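Re: Grey wood-grain desk and shelf unit for the office — worth keeping?

themba_m
Mon 5 September
We've got the grey Esberg desk with the matching open shelves behind it, the ones lined in red. Facilities wants to swap both for plain white to go with the long workstation desk. I'd keep them. Replacing the pair is $418 plus delivery.
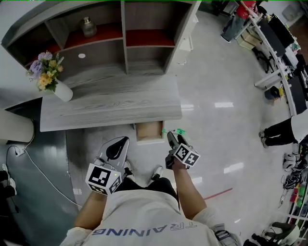 Desk with the drawer out, shelves behind.

clara30
Keep the shelves, lose the desk. Flowers are nice but they take up the left end, and one drawer doesn't hold much.

Ilie
Disagree. The grey goes fine with the floor. I'd sort out the white cable first — run it along the pillar and tape it down.

dzulu
Is the red lining painted or stuck on? Ours was stuck on and peeled by July.

themba_m
No idea, I'll have a look. Clara, the vase can move up to the shelf, there's only a little jar on the top one.

clara30
Fine, but shut the drawer. I've caught my shin on that one before.

Related threads
Vastano drawer runners, where to buy
Cable covers for hard floors
Matching grey laminate colours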